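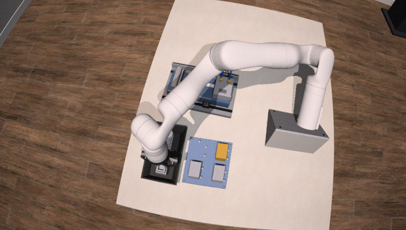 When may a program go from the simulator to the floor?

When it has finished 1000 cycles without a stop, and two people have signed for it.

That was rule 2 at Vikstead, and Rosine Hoarau had written it. She had written most of the others too, but rule 2 was the one people argued with. It was printed on a card by the door of the simulation room. The card had been laminated twice, the second time over the first, and the corners had gone yellow.

Keyvan Ghasemi read it on his first morning and asked who the second person was supposed to be.

"Anyone who didn't write the program," Rosine said.

"Does it matter if they understand it?"

"They have to be able to say what it does when a part is missing, and what it does when somebody opens the gate. If they can say that, they can sign."

He wrote this down. She noticed because most new people didn't.

The job that month was a transfer cell for Langlois. An arm picked up small gray housings and put them down again, and between those two things a clamp held the housing still so it could be checked. The order was for 3000 housings, to be delivered in December. Quentin Arnaud had sold the job and he came by the simulation room every afternoon to ask how it was going. He stood behind Keyvan's chair with his coat on.

"It looks finished to me," Quentin said.

"It's at 640," Keyvan said.

"And has it stopped?"

"Once. So that was 640 before it stopped. Now it's at zero."

Quentin looked at Rosine. She was eating an apple and reading somebody's incident form from the other building.

"Why does it go back to zero?" he asked her.

"Because the rule says without a stop."

"But you know why it stopped."

"Keyvan knows why it stopped. He fixed it. Now it's a different program."

Quentin went off to call Langlois. Through the glass they could see him walking up and down next to the coffee machine, nodding at the phone.

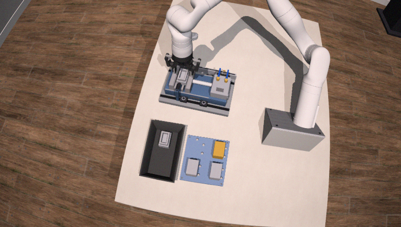
Who is allowed to change a speed limit once a cell has been approved?

The person who did the risk assessment, in writing, after running the assessment again at the new speed.

Yannick Pons had asked this in a meeting the year before, and the answer had gone into the book as rule 7. Yannick ran the floor. He was a large, slow-moving man who had worked on presses when he was young, and he didn't need rule 7 explained. He had asked the question so that it would be written down with somebody's name next to it.

He came up to the simulation room late in the week with the limit sheet in his hand.

"Somebody's put the approach speed up," he said.

Keyvan took the sheet. It was his program and his version number, and the speed on it wasn't his.

"I didn't do that."

"I know you didn't. You'd have filled out the form."

They found the change in the log. It had been made the evening before from Joscha Vogler's account. Joscha was at his desk, and he came in when Rosine called him. He said right away that it was him. Quentin had told him Langlois wanted a shorter cycle, and he had tried a higher number to see whether the arm would take it. He had meant to put it back. Then his daughter's school had called and he had gone home.

"Did it take it?" Yannick asked.

"Fine. It ran all night."

"So it's at what now?"

Joscha looked at the screen. "It passed 1000 at four this morning."

For a while the only sound was the fan in the big computer under the table. Rosine sat down and pulled the keyboard over to her side.

"That isn't the program we assessed," she said.

"It's better than the program we assessed."

"It may be. Write it up and we'll assess it."

"That's two days."

"Then it's two days."

Joscha rubbed his face. He wasn't angry, or not with her. He asked whether his name had to be on the incident form, and Rosine said the form asked what had happened and what was going to be done. There was a box for the account the change came from. There wasn't a box for whose fault it was. She had taken that one out herself, some years back, after a man at the other building had hidden a bent bracket in his locker for a week to stay out of it.

He filled out the form standing up. 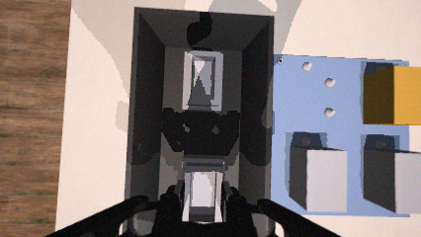 Rule 11 said that a second signer had to look at the release from every camera the cell had, and Rosine made Keyvan do it with her, though it was getting dark and the cleaner had already been through. He started with the gate, then the clamp. She asked him what would happen if the clamp lost air and he told her. She asked what would happen if the box was full and he had to look it up. In the view straight down, the fingers were on either side of the nearer housing, and another housing lay ahead of them toward the top of the box. "Suppose it doesn't let go cleanly," Rosine said. "Where does the one it's holding end up?" Keyvan looked from one housing to the other. He said he didn't know. He said the program checked that the fingers had opened, and it didn't check that they had come up empty.

"Can you sign for it?" she asked.

"I wrote it. I can't be the second one anyway."

"Could you, if you hadn't?"

He thought about it. "I couldn't tell you what it does when a part sticks."

"No."

He saved the release under a new number and set the counter to zero. Rosine filled in the top of the page, October 26, 2018, and the job number, and wrote under it that the fingers were to be checked after opening, at a height to be agreed with Yannick Pons. She left both signature lines blank.

Quentin was in the corridor with his coat on. He had seen the light.

"Tell me it's done," he said.

"You can tell them the end of next week."

"I told them tomorrow."

"Then call them again," Rosine said. She held the door for him, because he had come to see the counter, and he went in and stood behind Keyvan's chair and watched it go to 1, and then to 2.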